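Search the archive Go

Gulliswood Neighbors list
Re: community cookbook, what size?
From: Itzel Espinoza
October 26, 2022

Hi all,

Macario wrote:

> I priced the spiral binding at Plutik and it's cheaper if we
> stay under 90 pages. Do we really need every tamale recipe?
> Could Yesenia pick one and be done with it?

Oh Macario, you are braver than I am! I have four tamale recipes from four different families, and I'm not calling any of them to say theirs got cut. My vote is we keep them all and shrink the type a little (not so small that my mother complains, she reads everything at arm's length).

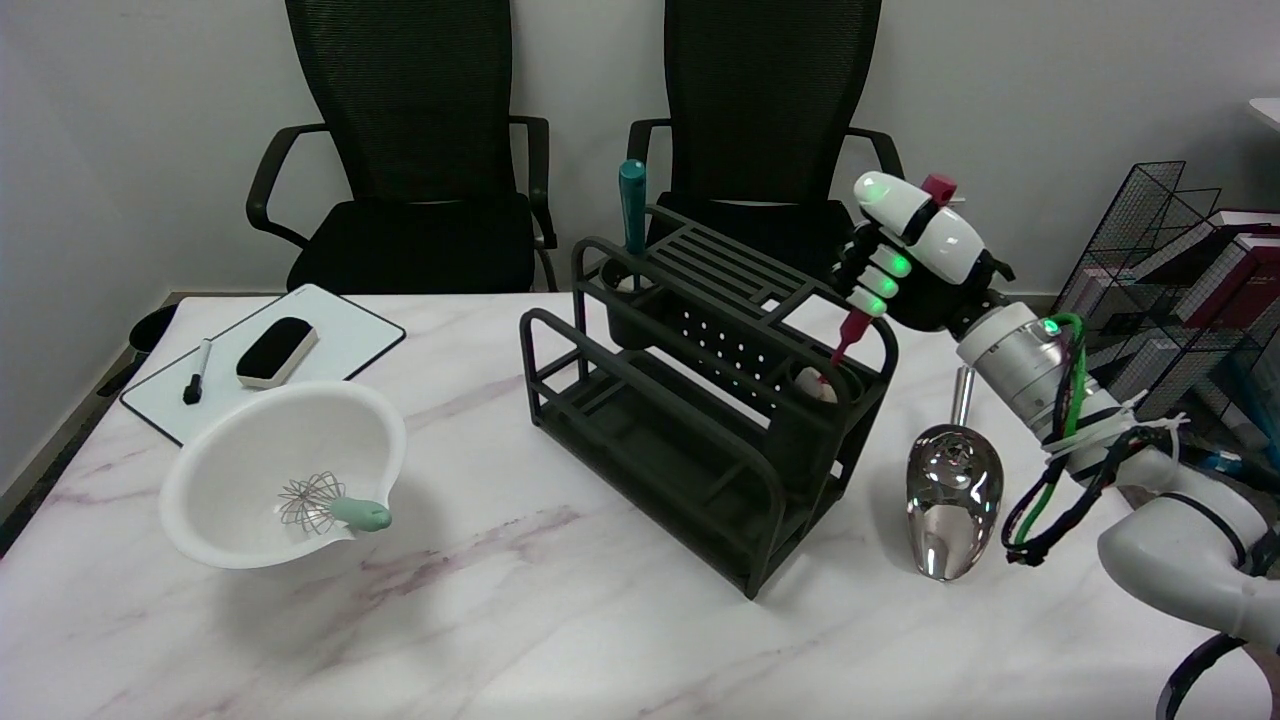

I typed up 3 more last night, including Crescencio's green chile stew, which he wrote on the back of a Bisberg receipt with no amounts at all. "Enough broth." Crescencio, if you're reading this, how much is enough?? I put six cups and crossed my fingers.

On the cover, I still like the plain one with the hand lettering. Abundio wants a photo and he may be right, people do pick up a book with a photo on it, but the color printing adds 200 dollars and I'd sooner spend that on heavier paper that can take a splash of oil.

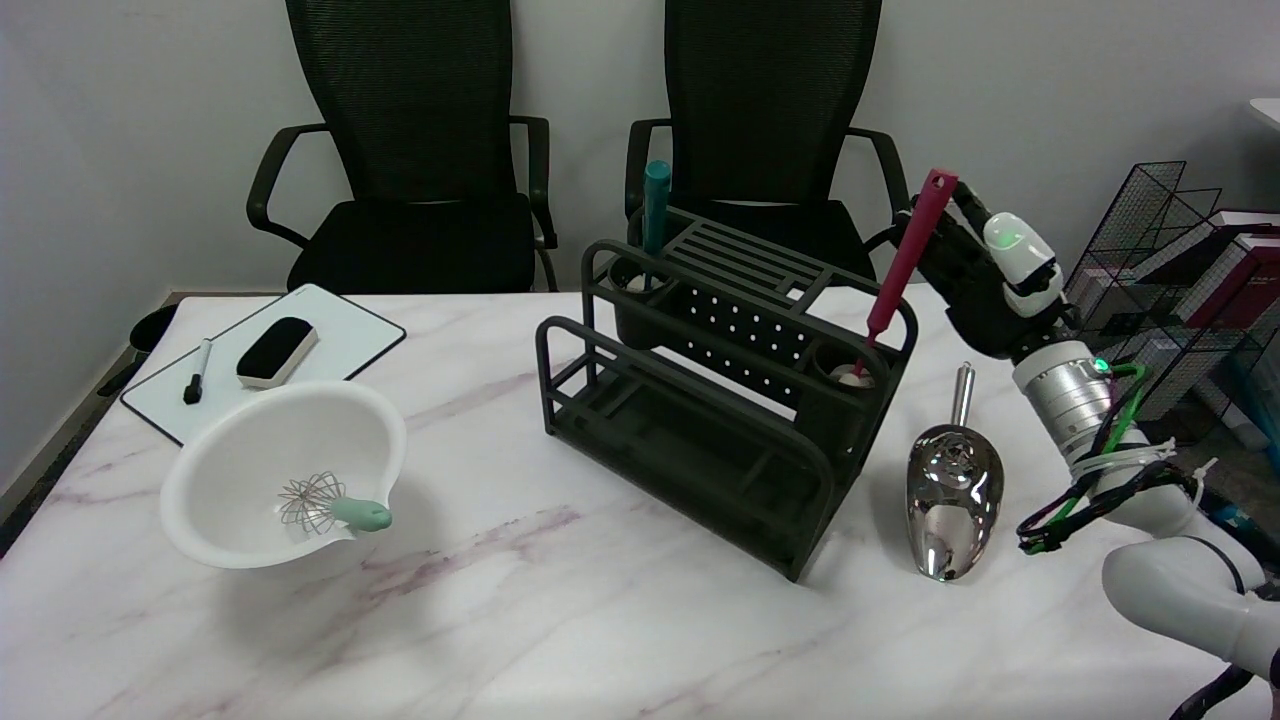
Bowl, whiteboard and eraser on the table, chairs behind.

Also, can we please settle on cups or grams? Right now the bread section is grams and the cakes are cups and the flan is, I think, a coffee can. I'll convert whatever you send me, just tell me which way we're going before I do the whole dessert chapter twice.

Yesenia, I still need your aunt's pickled carrots.

Itzel

2 replies | 3 shares
Contact the list owner | Copyright Gulliswood Neighbors | Back to top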